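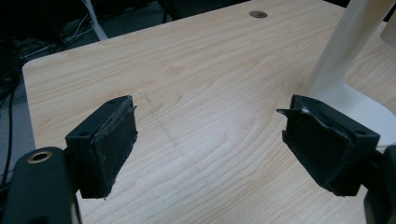 Chapter 3
A Saturday at the Open Day

Before we get to motors and sensors, come along on a visit. Each April the Vuvau workshop in Callville opens its doors to anyone who cares to walk in, and last time 546 people did – grandparents, students, a whole soccer team still in their cleats. If you have only ever met robots in movies, you may be surprised by how ordinary it all feels. There are cables on the floor, somebody is hunting for a screwdriver, and the coffee runs out by ten.

The most popular stop was the gripping demonstration, where visitors could work a pair of black fingers by hand and try to pick up a grape, a key or a playing card. Most people squeezed far too hard at first (so did I!). A guide from Clinholm, the firm that helped set up the day, let each group have 20 minutes, and the line still went out to the parking lot.

Look closely at the pads on fingers like these. They are rough, so that things don't slip, and they fray at the edges and need changing now and then. In this chapter we will ask why a soft, rough surface holds better than a hard, smooth one, and how firmly a gripper needs to press. Keep a grape handy for Section 3.1.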